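Your Gripper Is Fine. Go Fix Your Cables.

I've spent most of this winter swapping grippers on and off the same arm, and I have opinions now, so you're getting them.

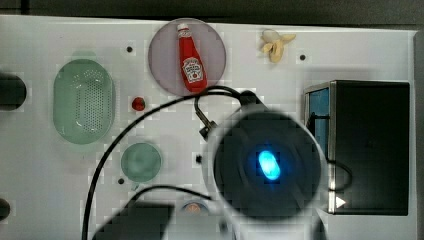
The question I get most from people building a small setup is which gripper to buy. I get it, it's the fun question! Grippers have spec sheets. You can line up the Tororar next to the Skaleck and compare grip force and stroke and weight, and you feel like you're making progress. I did this for weeks. I had a spreadsheet (I'm a little ashamed of the spreadsheet).

Then I ran them. Same arm, same toy kitchen stuff, same chores: pick up the banana, put the ketchup on the plate, that kind of thing. I did 300 tries with each gripper, spread over December and January, mostly after dinner. The Skaleck costs more than double what the Tororar does and its fingers move like butter. The Tororar clacks like an old stapler. And the gap between them on my table was so small that I'd be embarrassed to charge anybody money for it.

What wasn't small was the cable. I went back through my notes on the bad tries with the Tororar, 54 of them, and the largest pile by far was the cable doing something dumb. It dragged a bowl. It snagged on the wrist and tugged the hand sideways right as the fingers closed. Once it flipped the colander clean over, and I just sat there and looked at it for a while. I'd been blaming the fingers for all of that.

So my first opinion is that a cheap gripper with a well-routed cable beats a nice gripper with a cable flopping around, and I'd put real money on that. Clip it along the arm and leave enough slack for the wrist to turn all the way both directions, then go turn the wrist all the way both directions and watch it, before you start your run and not in the middle like I did. Mine still isn't where I want it. I've tried hook tape, zip ties and a spring arm off a dead desk lamp, and the desk lamp thing was the best of the three, though it squeaks.

Second opinion, and I know the Fimamora fans will write to me: I don't care how good your wrist camera is if it's your only camera. The Fimamora is a lovely little unit, really sharp up close. But once the fingers are around something, a wrist camera is mostly looking at that something. A boring camera straight overhead tells you what the rest of the table is up to. Sure, the arm blocks part of the view, and video squeezed down for a slow network gets chunky around anything small. I'd still take it. Every cable problem I had, I found from overhead.

Third one is about toys. I get some teasing for testing on play food, and a guy on a forum told me to use "real parts," whatever those are. Toy food is great! A peeled banana with floppy-looking flaps is a mean shape to grab. A bottle wants to roll. Bowls are easy until you come in a hair too low and push one across the table. If your gripper only ever meets neat little blocks, you'll love it right up to the day you hand it something else.

The controller I'll keep short. I use the Chaudhry one, it's ugly, the menus are in a strange order, and it has hung on me twice since fall. I'm keeping it because the stop button is big and I can find it without looking.

If you've got $400 to spend and you're itching to upgrade the hand, try spending $90 of it on clips, sleeves and a decent overhead mount first. Run your chores again. If the fingers are still what's letting you down, go get the Skaleck, and tell me how it does on the banana.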